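Nindska

Nindska are a post-rock and electronic band formed in the port town of Niva. The group began as a duo playing guitar and a second-hand drum machine, and grew to a five-piece before the release of its first album. Its music is mostly instrumental, with long pieces built on repeated bass figures, bowed guitar and analogue synthesisers. Where there are vocals, they are usually wordless and set low in the mix.

The band has released two studio albums, Shi and Toneo, along with a live recording and a number of singles. It has never been signed to a large label and has put out most of its work itself.

Formation and early years

The two founding members met while working at a piano repair shop in Niva. They rehearsed in the shop after closing time and used damaged instruments as sound sources, recording loose strings and broken hammers onto cassette. Several of these recordings were later used on the first album. The name Nindska was taken from a word painted on the side of a piano crate, and the members have said that they do not know what it means.

The duo played its first concerts in church halls and at a boatyard on the edge of the town. Audiences were small, and the sets often consisted of a single piece lasting 40 minutes. A drummer joined after the first winter, replacing the drum machine on most of the material. A bass player and a keyboard player followed, both from a local brass band, and the line-up has stayed the same since then.

An early demo tape was sold at concerts in hand-stamped card sleeves. It has not been reissued, although two of its tracks were re-recorded for later releases.

Shi

The first album, Shi, was recorded over a wet November in a disused school gymnasium. The band hired microphones and a mixing desk but had no engineer, and the members took turns at the controls. The natural echo of the gymnasium can be heard throughout, particularly on the opening track, where the drums were placed at one end of the hall and recorded from the other.

The album contains five tracks. The longest, "Ballast", takes up the whole of the second side on the vinyl edition. It starts with a single bowed note and adds one instrument at a time until the full band is playing, then breaks down in the reverse order. It remains the usual closing piece at concerts.

Reviews were mostly good, though some writers found the record too slow. The bass playing was often singled out for praise. The first pressing sold out within the year and was followed by a second, with a different sleeve, after the original printing plates were lost in a house move.
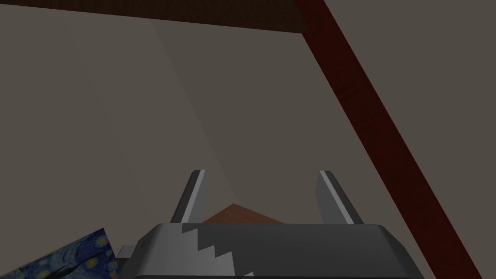
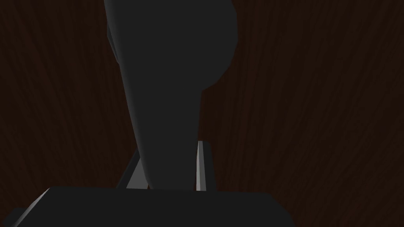
Is Shi the same recording on vinyl and on CD?

The performances are the same, but the CD was mastered separately and runs slightly longer, as "Ballast" was trimmed to fit on one side of the record.

Toneo

The second album, Toneo, marked a move towards electronic music. The keyboard player had started building sequencers at home, and most of the pieces were written around short patterns produced on them. The guitars are less prominent than on Shi and are in many places treated with filters until they sound close to organ or voice.

Recording took place in a rented studio above a bakery in Niva. Sessions were held at night, when the street was quiet, and ended when the ovens were switched on. The drummer played a reduced kit without cymbals, a choice made to leave room for the higher synthesiser parts. Two tracks have no live drums at all.

Opinion among listeners was divided. Those who had followed the band from its early concerts tended to prefer the rougher sound of Shi, while the new record reached people who mainly listened to ambient and dance music. "Low Harbour", the shortest piece on the album, became the band's most played track on the radio. A version with sung words was tried and left unfinished.

Live performance

Nindska concerts are played seated, with the members in a half circle facing one another. There is little talking between pieces, and there is no encore. Lighting is kept low and does not change during the set. In the early years the band carried its own lamps, which were household models fitted with amber bulbs.

Material from Toneo is played in looser versions on stage. The sequenced patterns are started by hand and allowed to drift against the drums, so the length of a piece can differ a good deal from one night to the next. The live album was taken from a single evening at the Niva boatyard and includes a version of "Ballast" with an added brass section.

The band has toured by van and by ferry. A run of dates after the release of Toneo was cut short when the keyboard player injured a wrist, and the missed concerts were played the following spring.

Musical style and equipment

The group's music is usually described as post-rock, with elements of minimalism, dub and folk drone. Tempos are slow and key changes are rare. Pieces tend to develop through changes in tone and volume, and melodies are short and often shared between bass and guitar.

Both guitarists use open tunings. One plays with a cello bow on several pieces, and the other makes frequent use of a volume pedal and a tape echo. The bass is played with a pick on Shi and with the fingers on Toneo. The piano heard on both albums is an upright from the repair shop, which was kept slightly out of tune.

Discography

Studio albums
Shi
Toneo

Live albums
Boatyard

Singles
"Low Harbour"
"Crate Song"
"Amber"

This article was last revised on Tuesday, May 6, 2025.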